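4.2 Content Edits and Store Age Labels

The second part of the study looks at what happens to a game after it receives an age label. Most earlier work treats the label as the end of the process. A title is submitted, a label is assigned, and the title goes on sale. Digital stores have made this picture less accurate. A game can be patched many times in its first year, and each patch can add or remove material that the original label took into account.

We drew our sample from the catalog of Tulorell, a regional storefront that publishes a change log for every title it sells. The catalog held 1354 games at the time of collection. From these we kept the 500 titles with complete logs and a label in all three of the markets we compare. Free demos, soundtracks and cosmetic add-ons were left out. Where a game and its expansion carried separate labels, we treated the expansion as an edit to the base game.

Each log entry was read by two coders working separately. An entry was marked as a content edit if it changed violence, language, nudity, gambling or drug references in a way a player could notice. Bug fixes and balance changes were ignored unless they touched one of these five areas. A change to the odds in a paid loot box, for instance, was coded under gambling. Disagreements were settled in a meeting between the coders, and entries that could not be settled were dropped.

The coders also read the shop pages of three publishers in the sample, Fistico, Irero and Śliwiński, as these companies post longer patch notes on their own sites than they send to the store. In several cases the longer notes mentioned edits that the store log left out – most often the removal of blood effects or the replacement of a song lyric.
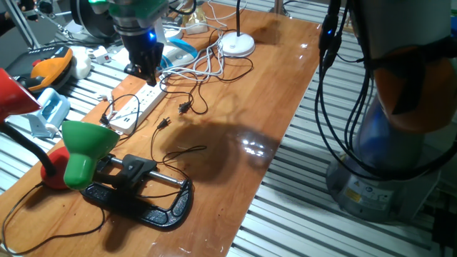

Figure 3. Robot arm and gripper above a varnished wooden tabletop with white cables.

Content edits were less common than we expected. Of the 500 titles, 30 had at least one edit in the direction of stricter content, meaning that something was removed or toned down. Another 29 had at least one edit in the other direction. No title appeared in both groups. The rest had no content edit in the period covered by the logs.

The two groups differ in timing. Stricter edits tend to come early, often in the first patch after release. The notes for these patches usually refer to player feedback or to the rules of a certain market, without saying which rule. Looser edits come later and are often sold as an optional download. In this second group, the base game keeps its original label and the download is listed with a short warning of its own. Buyers who look only at the main page of the game would not see that warning.

We also checked whether the label changed after the edit. For stricter edits it rarely did. A publisher that has already paid for one review has little reason to pay for another, and a lower label may not bring in enough new buyers to cover the cost. For looser edits the result depended on the market. Where the rules require a new submission for added content, labels were updated in most cases. Where they leave the decision to the publisher, the old label usually stayed in place.

Two limits should be kept in mind. First, the logs are written by publishers, and an edit that a publisher prefers not to mention will be missing from our data. The comparison with the longer patch notes suggests that such gaps exist, but it covers only three companies. Second, Tulorell removes the logs of games that leave the store. A title withdrawn over its content would therefore be absent from the sample, and our counts should be read as applying only to games that remained on sale.

Section 4.3 turns to the wording of the warnings themselves and compares the terms used for the same content in the three markets.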